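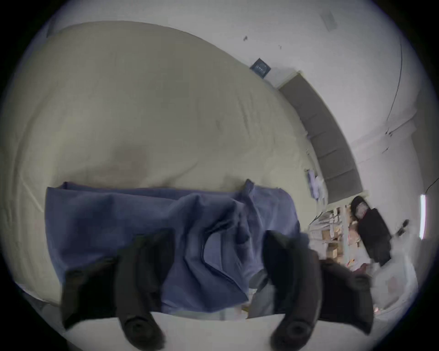
Nunon upholstered headboard panels, gray – review after a winter and a spring

Rating: 4 out of 5

I bought the Nunon panels last September to replace a metal headboard that rattled every time somebody sat up to read. They come as separate padded rectangles that you stack on the wall in whatever arrangement you like. I went with a long, low layout in the gray.

Delivery was through Edus and took 6 days. The panels were packed flat in two boxes with cardboard corners. One corner was crushed but the panel inside was fine.

Installation

You get a metal rail, a bag of screws and a paper template. The rail goes on the wall first and everything hangs from it, so if the rail is off, the whole headboard is off. Use your own level. The printed line on my template did not match the holes in the rail, and I had to fill two holes and start over. After that it went quickly. Drywall anchors are included but they are soft plastic and I swapped them for better ones.

Comfort

Good. The padding is firm, and I can lean back for an hour without feeling the wall. The seams between the sections are shallow enough that you don't notice them through a shirt. If you want something you sink into, look elsewhere.

Color

The gray is muted and looks right against white walls. I have a cream comforter and it goes well with that. On the Nunon website it looked a little bluer than it is. Order the swatch if you're trying to match something.

Cleaning

Dust shows along the top and in the seams. A vacuum with the brush attachment takes care of it. I spilled coffee on one panel in the spring and got most of it out with dish soap and a damp cloth. The comforter was harder, for what it's worth.

What I don't like

The price, first. My set was $136 per box, and I needed both boxes. The Pevside version was cheaper when I was shopping, but it only came as one large piece and would not have made it up our stairs.

The panels also shift a little sideways if you push on them. A strip of adhesive hook and loop behind the lowest row fixed most of it.

Would I buy it again? Yes, on sale.

Posted Jul 19, 2020
27 people found this review helpful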